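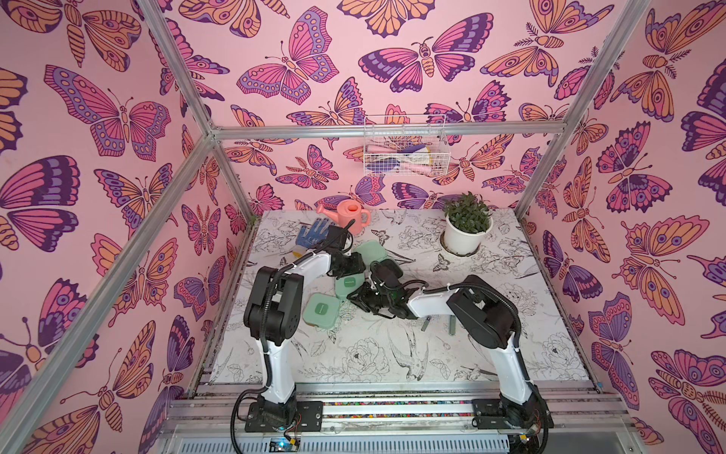
Oisín Dunne

**Module 3: Pattern and Repeat in Printed Wallcoverings**
Handout for students, February

This handout accompanies the third lecture of the module. Students are expected to have read it before the Tuesday seminar and to bring one sample of patterned paper, of any date, measuring at least one full repeat.

## 1. Terms

A *motif* is the single figure or group of figures from which a pattern is made. The *repeat* is the smallest area of the design which, when printed again and again, produces the whole. The *ground* is the colour on which the motifs lie. Butterflies and moths on a light pink ground, for instance, may be described by motif and ground before anything is said about the repeat.

The *match* describes how one length of paper meets the next:

- **Straight match.** The design meets at the same height on every length.
- **Drop match.** Each length is moved down by part of the repeat, most often half.
- **Free match.** The design needs no alignment, as with plain stripes.

## 2. Finding the repeat

Choose a detail that is easy to recognise, such as the tip of a wing or the end of a leaf. Move straight up or down until the same detail appears again in the same position. The distance between the two points is the vertical repeat. The horizontal repeat is found in the same way. In a drop design the nearest copy will lie diagonally, and students regularly record this distance in error.

Large designs with many similar figures call for particular care. Two motifs may share an outline and differ in colour, in which case they are separate parts of one repeat.

## 3. Worked calculation

A wall requires lengths of 240 cm. The paper has a straight match and a vertical repeat of 64 cm. Each length must contain a whole number of repeats, so 240 is divided by 64, giving 3.75, and rounded up to 4. The cut length is therefore 256 cm, and 16 cm is lost from each. A trimming allowance is added separately.

## 4. Outline and colour

A dark outline holds a motif together when the ground is pale, and it can hide small faults of register between colours. The Weidemann pattern books, discussed in the lecture, show the same block printed with and without an outline. Plate 39 should be studied closely.

## 5. Preparation for the seminar

Measure both repeats of your sample, name the match and note the number of colours, counting the ground. Written notes should not exceed one page. Bastian Frerichs will lead the discussion and will collect the notes at the end. The Weidemann books may be consulted in the reading room but may not be borrowed.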